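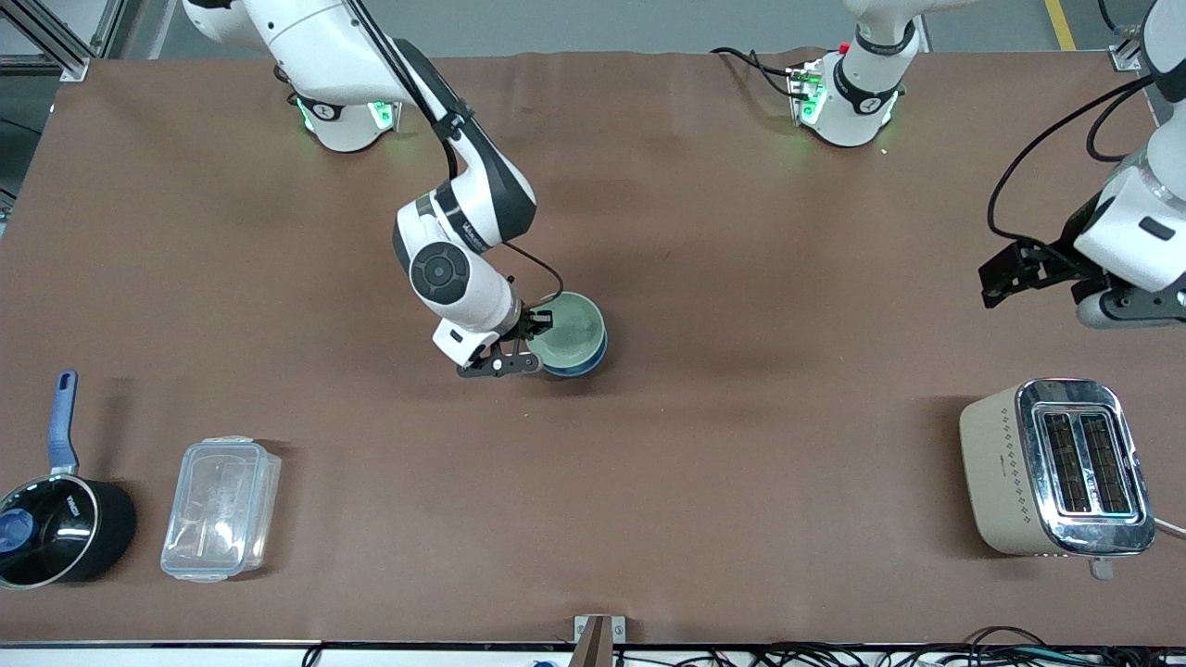 Clusik two-arm kitchen kit: progress report for April
Prepared by Eleni Dimitriou for Slavica Shehu, Padimska

Dear Slavica,

Thank you again for your patience while we got the kit set up, and for the very kind note you sent when the delivery slipped. Both arms are now bolted down and running, and Daryna has been putting them through the tabletop tasks we agreed with you, using the ordinary kitchen things on your list: the blue and green bowl, the saucepan with its glass lid, the clip-lid food box and the toaster.

We planned 200 bowl pick-ups for this stage and have finished all of them. The arm managed 63 on the first day, before Daryna had found a grip height she was happy with, and it went a good deal quicker after that (she has written the settings up beautifully, and I'll send them on). The brown mat was her idea too, and we'd like to keep it for the rest of the review.

The saucepan is slower going. Lifting it by that long handle makes it want to swing, and the lid is a worry, so Kastriot is trying the job with both arms sharing the weight. The toaster lever we have only begun on. It's a small thing to push and the fingers slide off it more often than I'd like, though Clusik have offered us a set of softer fingertips to try, at no charge.

On the service side I can be cheerful. We rang their support line 3 times and got a sensible person each time. The manual is weaker, especially the chapter on pairing the arms, and Kastriot has sent them a page of corrections.

Spending is within the grant, with about a third left for the second stage. The one thing I'd ask you for is a decision on the longer cables, as the present ones are awkward to route and I'd rather order before the summer.

You'd be very welcome to come and see it all, any morning after ten.

With warm wishes,
Eleni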